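Branch news - quick one this month, the printer wants it by 6

Well, we didn't win Lamport ward. But 185 votes! Last time it was 16 short of saving the deposit and the local paper didn't even print our share. The party that did win got 326, and on a night when the rain never let up I'd call that a proper contest. Thank you to everyone who knocked doors, stuffed envelopes or lent a car.

Some of you have asked about the recount rumour. No recount. One bundle was checked again at the request of the other side, took ten minutes, same result.

Next thing is the bus subsidy. Council votes on it in March and the draft budget has the evening service from Bellow going altogether. Not trimmed, gone. We think three of the independents can be persuaded, but they need to hear from people who use it, in their own words please - the copy and paste emails get binned. 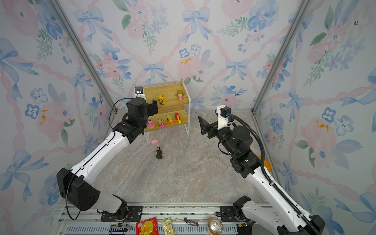
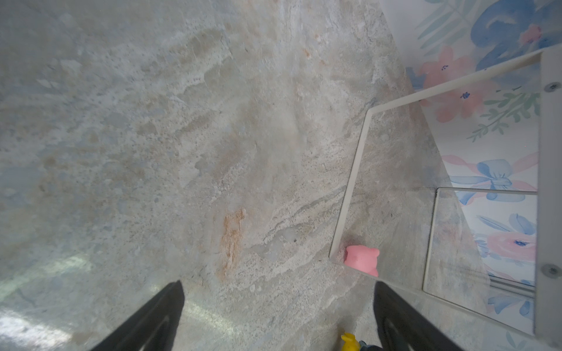 Petition sheets are at the usual place, or ask for some to be posted. Please get full postcodes, we lost a whole page last time becuase people just wrote the street name. Sheets back by the last Friday of the month.

Branch meeting is at 7.30 upstairs, doors from 7.15. Main item is whether we stand in Bellow as well as Lamport next year. Strong feelings both ways so do come, and if you cant, send a note beforehand and it will be read out.

Subs are still £15, unwaged pay what they like. Leaflets for the Bellow end need delivering, two rounds going spare, both flat.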